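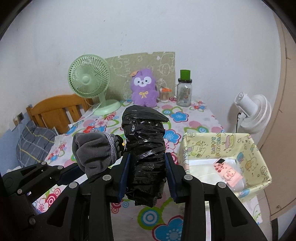
Bundle in black plastic, over the flowered tablecloth.

Kit care for the Sunday league crowd, quick version. Washing, boots, shin pads, bags. Typed up by Fadi Khoury between matches, so forgive the spelling.

SHIRTS
Inside out. Always. Cold water, no softener - softener kills the stretch and the numbers start to lift. Grass stains get a dab of dish soap and an old toothbrush, 30 minutes, then in the machine. Never the dryer. Our whole Zurik away set went in the dryer one January and the sponsor patch peeled off nine of them.

Mud: let it dry. Knock it off outside. Wet mud just gets pushed futher in.

White shorts, soak overnight in a bucket with washing soda. Skip the bleach, it turns polyester yellow.

BOOTS
Laces and insoles out as soon as you get home. Stuff with newspaper, change the paper once before bed. Not on the radiator, not in the oven (yes, one of the Dradadau lads). Soles come unglued.

Leather ones: damp rag, dry, thin coat of dubbin. Thin! Synthetic ones just want the rag.

Loose studs - one wrap of plumber's tape on the thread, then tighten by hand and a quarter turn with the key. Check again at half time.
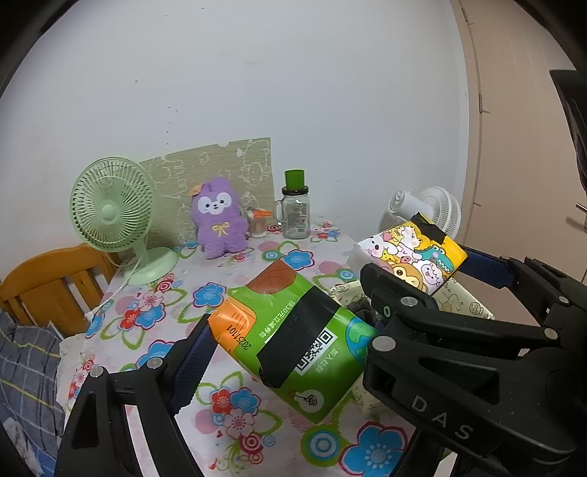 If the sole's coming away at the toe, you've got maybe a week before it goes completely. Clean both sides with rubbing alcohol, rough them up with 200 grit paper, flexible shoe glue, clamp overnight. Finish the edge with 400 if you're fussy. Tried superglue on a pair before the Verschueren cup game, cracked in the warmup.

SHIN PADS
These are what stinks, not the boots. Warm water, baking soda, scrub the foam side, air dry standing up. Once a week in season. Sleeves go in with the shirts.

GOALIE GLOVES
Rinse in lukewarm water while still wearing them, squeeze, don't wring. Dry in the shade, palms not touching or they stick and tear. Dampen the palms a little before kickoff, the grip comes back.

BALLS
Needle wet before it goes in. Dry needle = ripped valve. Let a bit of air out for the summer, and keep them off the concrete floor in the garage.

BAG
Empty it. Every time. Shake out the turf crumbs, leave it open overnight. Bar of soap in an old sock in the side pocket works as good as any spray. Spare laces, tape, stud key, two safety pins live in there for good.

Bester pitch is dry as a bone right now so bring molded soles, leave the long studs home.

Last updated 27/07/2002. More on nets and corner flags when I get to it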